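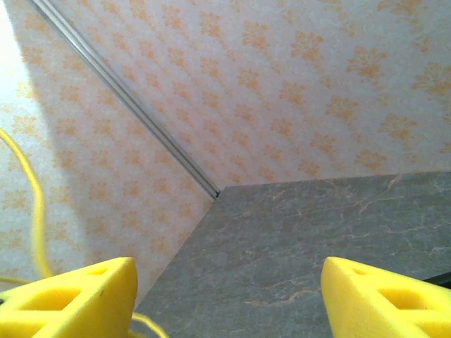 Wire spool keeps unraveling, and what do I do about this marble-look top?

Kestine
Wednesday
321 views

OK two things, both about the same bench so putting them together. Got a spool of hookup wire, red and yellow together on the one spool, and the ends will not stay put. Every time it gets picked up they spring out over the side. Tape leaves goo on the insulation. Rubber band lasted maybe a month then snapped. There has to be a normal way to do this??

Second thing. The worktop is gray with a stone look, pinkish veins in it. I do NOT know if it's real stone or a printed film, it came with the place. Want to solder on it. Is that going to wreck it? Also little snips of wire disappear on that pattern, I found 9 of them with my sock last week.

Not looking to buy a whole rack system. Its one spool. Thanks

13 shares

Handik
10 found this helpful

Spool first. Look at the flange, a lot of them have little notches or small holes near the rim. Poke the end through, bend it back on itself, done. If yours is plain just drill one, small bit, go slow, and file the edge after so it doesnt nick the insulation.

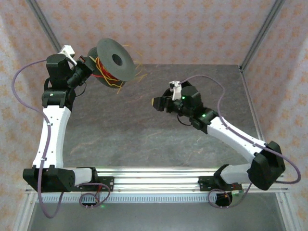

With two colors on one hub I'd give each its own hole, opposite sides if you can. Otherwise you pull red and yellow comes with it and you get a birds nest. And wind them back on snug before you anchor anything, if the top layer is slack the hole won't save you. Hook and loop strap around the outside works too, cut it a bit long so it overlaps itself. I have had the same strap on mine since November.

Top: assume it's film untill you know. Look at the underside or a cut edge, if the pattern stops at a thin skin it's film and an iron will mark it. Silicone mat, around 15 inches wide is plenty. Plain color mat. That fixes the lost snips too.

Dalisay
2 found this helpful

just use masking tape and change it every so often, fold the corner over so you can grab it. goo comes off with rubbing alcohol, try it on a scrap first

Wilfredo Abella
4 found this helpful

Agree on the mat. Would not solder straight on real stone either, flux stains are a pain and some of it is sealed with who knows what. I used an old baking sheet for years, has a lip so the clippings stay in. Slides around though, put a damp cloth under it.

Don't drill the spool with the wire on it btw. Ask me how I know. Lost the whole outside layer.

Kestine
Wednesday

ok no holes in mine that I can see so strap for now, drill when it's emptier. Baking sheet tonight, mat when I get paid. thx all

3 comments hidden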